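Skallow House, ground floor and workshop
Electrical and fire safety walk-through, with comments

Date of inspection: 6/7/22
Inspected by: Esther Mbwambo
Copy to: Ó Flaithearta (landlord's office), Femik (tenant, front rooms), notice board in the kitchen

How to read this list
OK = I looked and found no fault.
FIX = should be repaired, name of responsible side is given.
STOP = do not use until repaired.
N/C = not checked this time, the reason is in the comment.

Please write your answers under the comment and put your initials. Last time some answers were written on a separate paper and I could not find them later.

PART 1. ENTRANCE AND CORRIDOR

1.1 Front door opens fully from inside without key
OK
The door is a little heavy on the last part of the movement, but one person can open it with one hand.

1.2 Corridor free along whole length
FIX (Femik)
Two bicycles and a folded display wall were standing on the left side. I was told they go out the same evening. The corridor is the only way out for the back office, so please find another place for them also during the day.

1.3 Emergency light over the door
OK
Test button pressed, the light stayed on for the time of the test.

1.4 Exit sign visible from the far end
FIX (landlord)
The sign is correct but the paper lantern from the spring party hangs in front of it. I did not remove it because I had no ladder with me. It can be removed by anyone who has one.

1.5 Floor mat flat, no raised edges
OK
New mat since the last list. Much better than the old one.

PART 2. KITCHEN

2.1 Fire blanket in its place and reachable
OK
It was moved from behind the refrigerator to beside the door, as I asked. Thank you.

2.2 Extinguisher, pressure and seal
OK
Needle in green, seal not broken. The service label is hard to read because of steam. Ask the service company to put the next label on the side and not on the front.

2.3 Kettle, toaster, coffee machine: cables and plugs
STOP (toaster)
The cable of the toaster has a soft brown place near the body, as long as my thumb. I unplugged it, tied the cable with tape and put it on the top shelf with a note. Please do not take it down. The kettle and coffee machine are OK.

2.4 Outlets near the sink
OK
Both outlets have protection and both tripped with the tester. Reset without problem.

2.5 Behind the refrigerator
FIX (Femik)
Dust on the grille, a thick layer. It should be vacuumed two times per year. I have written August on the calendar in the kitchen for the next time.

2.6 Microwave door closes and seals
OK
No comment.

PART 3. FRONT ROOMS (FEMIK)

3.1 Cables not under carpet
FIX (Femik)
One flat cable goes under the carpet between the window and the reception desk. It feeds only the desk lamp. The simplest solution is to use the outlet on the other wall, it is nearer than it looks.

3.2 Portable heaters
OK
There are no heaters in these rooms in summer. I would like to look again when they are brought down from the attic, before somebody uses them.

3.3 Desk equipment, visual check
OK
I checked plugs and cables at all desks. One monitor plug was not pushed in completely and I pushed it in.

3.4 Window locks, can be opened without tool
FIX (landlord)
The second window from the corner is painted shut. It is not an official exit, but the room becomes very hot and people keep the fire door open with a chair for air. If the window opens, the chair will not be necessary. I took away the chair two times during my visit and it came back.

3.5 Fire door closes by itself
OK (without the chair)
Closes completely and the latch catches.

PART 4. WORKSHOP

General comment for this part: the workshop is used by more people than before, and each of them brings something that must be charged. Most of my remarks are about this. The room itself is in good condition and I was glad to see that the floor markings are new.

4.1 Main switch marked and reachable
OK
Marked in red. Nothing stored in front of it. Everybody I asked could show me where it is.

4.2 Distribution board: door closed, list of circuits inside
FIX (landlord)
The list is from before the wall was moved. Circuits 3 and 5 are exchanged. I wrote the correction in pencil, but the list should be printed again. Please also add the date on it.

4.3 Extension leads not connected one into another
STOP (one lead)
Behind the tall cabinet there was a short extension lead connected into another, and a vacuum cleaner on the end. The vacuum cleaner alone is too much for the small lead, which was quite warm to the hand. I separated them. The small lead is now in the box for disposal. A long lead of the proper size hangs on the hook by the door, please use this one and hang it back.

4.4 Power strips: housing, switches, fixing
FIX (Usten fittings, see comment)
Every strip must have a whole housing without cracks, no burn marks and no loose parts. It must lie on a dry place where water or metal dust cannot fall in it. If a strip has its own switches, each one should click clearly and stay in position.

The wall-mounted Usten strip over the bench has lost one screw and moves when a plug is pulled. Please replace the screw with the same length. A longer one can reach the cable behind the panel.

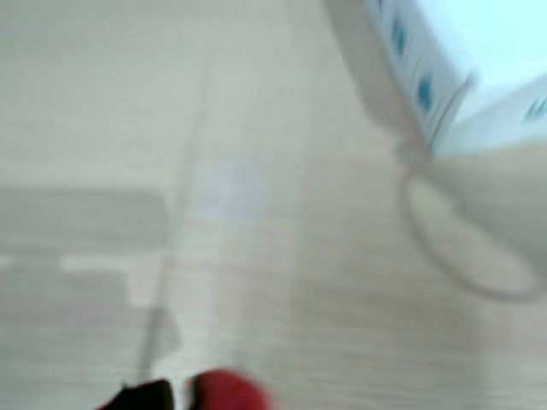 Item 4.4. White housing with three small blue marks, upper right. The picture is blurred.

4.5 Total load on one strip
FIX (all users)
Read the number on the back of each strip before you connect something that heats. Add together all the things which will run at the same time. The glue press and the hot air gun together are over the limit for the strip by the window, so they must not be on the same one. I have put a yellow sticker on the glue press to remind.

4.6 Battery charging place
FIX (all users)
The shelf is metal and has free air around it, this is good. But there were cardboard boxes directly under the shelf, and a towel on it. Keep at least one arm length free on all sides. Batteries which are swollen, dropped or smell sweet are not to be charged even one time more. They go in the sand bucket outside the back door, and please tell me.

4.7 Charging without supervision
FIX (all users)
The rule is that the last person switches off the charging shelf. The switch was on when I came in the morning. I do not ask who it was. I ask that the rule is written on the inside of the door at the height of the eyes.

4.8 Bench grinder, guard and distance of rest
OK
Guard tight, glass clean, rest close to the wheel.

4.9 Solvents and oily cloths
OK
The metal bin with lid is used. It was nearly full, please empty it before the weekend.

4.10 First aid box
FIX (landlord)
Missing: eye wash, small plasters. The scissors are there but they are glued, probably somebody cut tape with them.

4.11 Back door and outside step
OK
The door opens outward and was not blocked. The step is swept.

PART 5. STORE ROOM AND METER CUPBOARD

5.1 Meter cupboard used for meters only
FIX (landlord)
I found paint cans, a mop and a box with Christmas decoration. All this burns very well. The cupboard must be empty except for the meters. I ask for this also in my last two lists.

5.2 Smoke detector in store room
FIX (landlord)
It gives a short sound, so the battery is weak. Somebody has put it in a drawer because of the sound. I put it back on its base. The battery should be changed now and the detector must stay on the ceiling.

5.3 Height of stored goods
OK
There is enough space under the ceiling. The heavy boxes are on the low shelves.

5.4 Light fitting with cover
N/C
The key for the inner part was not on the hook. Please leave it with the kitchen keys for my next visit.

PART 6. PAPERS AND PRACTICE

6.1 Evacuation plan on the wall
FIX (landlord)
Same problem as in 4.2, the plan shows the old wall. The meeting point is correct.

6.2 Evacuation practice held
OK
According to the book, 22 people came out and all were at the meeting point. It is written that two of them went back for a coat. Please explain again that nobody goes back.

6.3 Visitors' book
OK
It is used by Femik every day. In the workshop it is used sometimes.

6.4 Budget for small repairs
For information only. The landlord's office allows 200 for repairs without asking first. I estimate the screw, the detector battery, the first aid items and the two printed plans together at some 175, so it should be possible to do them without waiting for a decision. The window from 3.4 needs a painter and is a separate matter.

SUMMARY OF STOP ITEMS
2.3 Toaster in kitchen
4.3 Short extension lead behind tall cabinet

Both are already disconnected. If you find one of them in use again, please disconnect it and call me, also in the evening.

ANSWERS AND COMMENTS FROM USERS

On 1.2: Bicycles will go to the yard, we asked for a roof there. Display wall is gone. (Femik)

On 2.3: Can we just buy a new toaster and throw this one?
Yes, please. Cut the plug off before you throw it, so that no other person takes it home. E.M.

On 3.4: Painter is asked for a price. (landlord's office)

On 4.5: Does the radio count?
Everything counts, but the radio takes very little. You can keep the radio. E.M.

On 4.6: Boxes are moved. The towel was mine, sorry.

On 5.1: Paint cans removed. Christmas box is still there, we do not know who is the owner.
Please put it in the store room, shelf at the left side, and write on it "owner unknown". E.M.

On 5.4: Key is now with the kitchen keys, green ring.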